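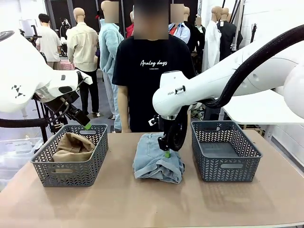
Page last changed: 25/07/2022

This site uses cookies to remember your display settings. Accept | Manage

Ticket 802: Right arm loses the top layer on denim, folding task

Project: Flivalum garment folding
Site: Lurncombe
Status: Resolved, one item still open
Priority: Medium

Reported problem

The policy trained on the Mahama demonstration set does the basket-to-table part of the task without trouble. On the fold it goes wrong with stiff cloth. The right fingertip comes down on the garment, the gripper closes, and only the bottom layer moves, or nothing does. It happens with denim shorts and with one heavy canvas apron. T-shirts and thin knits fold as expected.

Setup: two arms across the table, green fingertips on both grippers, a basket on each side, and the garment being folded between them. Source garments start in the left basket and finished ones go to the right. Software is the Ciltovura control stack, release branch, no local patches.

Log

Entry 1. Reran the baseline checkpoint on the light blue shorts. Out of 52 trials, 31 ended in a complete fold. Nearly all the failures are at the second fold, after the legs have been brought together. The log shows the gripper closing at the right place in x and y. Height is the problem: the commanded z is too low for a stack of denim.

Entry 2. Suspected the table calibration. Redid it on both arms using the standard touch-off routine. The right arm was off by 0.4 mm, which is inside tolerance. Reran a short batch and saw no change. Calibration ruled out.

Entry 3. Looked at the training data. The Mahama set has 1000 demonstrations, and most of them are shirts. Only 108 use denim or anything of similar weight. In those, the operators tended to press down first, let the cloth spring back, and then pinch. The policy has learned the press but goes into the pinch too early. In the force trace it shows as a single peak where the demonstrations have two.

Entry 4. Tried a slower playback rate on the right arm only. This made it worse. The left arm finished its part of the motion and waited, and the two went out of step on the carry. Put the rate back to default.

Entry 5. Tried a higher gripper closing force. The grip was firmer, but it was still on the wrong layer. On the canvas apron it dragged the whole garment toward the right basket. Put the force back to default.

Entry 6. Changed the action chunk length from long to short for the last stage of the fold only, so that the policy reads the wrist force again after the press. No retraining for this step. Of 52 trials on the same shorts, 43 ended in a complete fold. The remaining failures were split between missed pinches and hems that unrolled while the garment was being lifted.

Entry 7. Retrained with the 108 heavy-cloth demonstrations sampled more often and kept the short chunk for the last stage. Same shorts, same start positions, 52 trials, 48 complete folds. Checked T-shirts again for regression and found none. Average time per garment went up by a little under two seconds, and the group accepted that.

Resolution

Cause: too little heavy cloth in training, made worse by a long action chunk that ran past the contact event. Fix: short chunk on the final stage plus reweighted sampling. Both are in the Flivalum config under the fold stage. Anyone on an older config should pull the new one and redo the gripper zeroing before the first run. The old zero values are not compatible with the new force threshold.

Still open

Frayed hems. When the hem is rolled and sits on top of the stack, the right fingertip can catch loose threads on release and pull the fold open. It happened in three of the four failures in entry 7. A slightly wider opening on release helped in a quick test, but that test was too small to report. Proper trials are planned for September, with more cut-off shorts and at least one pair with a finished hem for comparison.

Notes for anyone reproducing this

Keep the start position the same between conditions. Moving the shorts a hand's width toward the left arm changed the baseline result by several trials. Log the wrist force at the full rate. The second peak is short, and the default logging rate drops it.

Related: ticket on left arm reach into deep baskets (closed)

6 comments | 14 shares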